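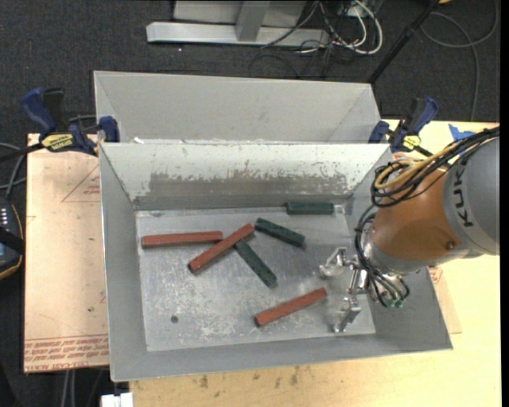
Red blocks and green blocks in the gray bin.

April, late evening

I meant to write yesterday and fell asleep on the couch with the lamp on, so this will be two days in one, and probably longer than it ought to be.

Annelies Verhoeven signed the renewal at last. She came by with the papers tucked inside a cookbook so they wouldn't bend, bless her, and we sat at the kitchen table and went through every page even though she has lived upstairs long enough to recite the thing. I kept the rent where it was. My brother thinks I'm soft, and he told me again on the phone that I could get another 200 a month without trying. Maybe I could. But she pays on the first, she tells me when something drips before it comes through my ceiling, and she waters the front pots in summer without being asked. I don't know what line that goes on in a ledger.

The deposit gave us a bit of a scare. It's 1,000, and it has been sitting in its own account all this time, but when I went looking for the statement I found every year except the last one. I turned out two drawers and the hall closet. It was in with the warranty for the water heater - of course it was - and I gave Annelies her copy and felt ten years younger.

Then the agency business. The woman at Clalance called again wanting to manage the place for me, and she was so pleasant that I let her go all the way through it. They'd handle the repairs and the inspections and the late-night calls. I said I'd only had one late-night call and it was a smoke alarm with a dying battery, and I'd rather enjoyed standing on the chair in my robe feeling useful! She laughed and said she'd send a brochure anyway. I'll read it. My knees won't always be up to chairs.

Still to do before the end of the month: the back stair rail, which wobbles if you lean on it the way I do, and the bathroom window that Annelies has to prop open with a shampoo bottle. I wrote both down on the renewal and initialed them, so now I'm on the hook. The rail man can come in the morning if it doesn't rain.

Tea's gone cold. I'll put the lease in the blue folder and go up to bed.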